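How Does a Robot Learn to Put Away the Dishes?

Science for Young Readers
March 3, 2025

Putting dishes in a rack is easy for you. You see a bowl, you pick it up, and you find a spot for it. For a robot, each of those steps is hard. At the Plirnia lab, researchers are testing a way to teach this chore. They call their method Anano. 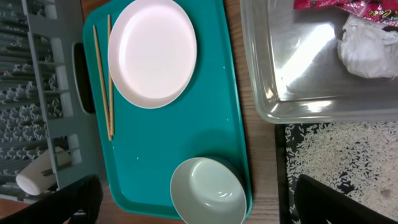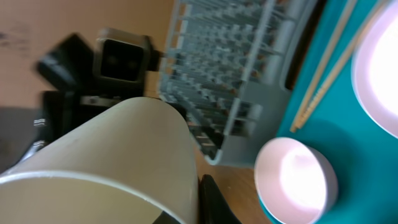
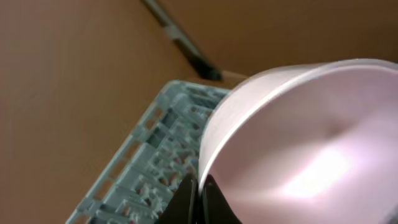
Views from a camera near the robot's gripper. Each one shows a dish rack and part of the gripper.

Learning by copying

Nobody writes the robot a list of rules like "move left, then close." A person guides the robot arm through the chore while the computer saves two things: what the camera sees and how the arm moves. One trip through the chore is called a demonstration.

The team recorded 2,197 demonstrations. A computer program then studied them and looked for patterns. When the camera sees a rim close by, what did the person make the arm do next? After enough practice, the program can make a good guess by itself. Scientists call this imitation learning. To imitate means to copy.

Why put the camera there?

A camera on the ceiling can see the whole table, but the arm may block its view at the worst moment. A camera near the gripper moves along with it. It gets a close look at the edge of a bowl or the gap between two fingers.

There is a problem, too. Up close, a bowl can fill half the view and hide what is behind it. Fast moves can make things blurry. Shiny plates and bowls reflect light, and a bright spot can hide part of their shape. The program has to learn from views like these, because it will see them when it works.

What did they find?

The researchers trained the program twice. The first time, they used only 737 of the demonstrations. The second time, they used all of them. Then they gave each version 100 tries at picking up one dish and setting it in a rack.

The version with more practice did better. It got 30 more tries right than the other one. Most of its mistakes happened when it closed the gripper too early and missed the rim.

In April the team will test the robot with dishes it has never seen before.

Words to know

Gripper: the part of a robot that grabs things.
Demonstration: showing how something is done.
Imitation learning: learning by copying examples.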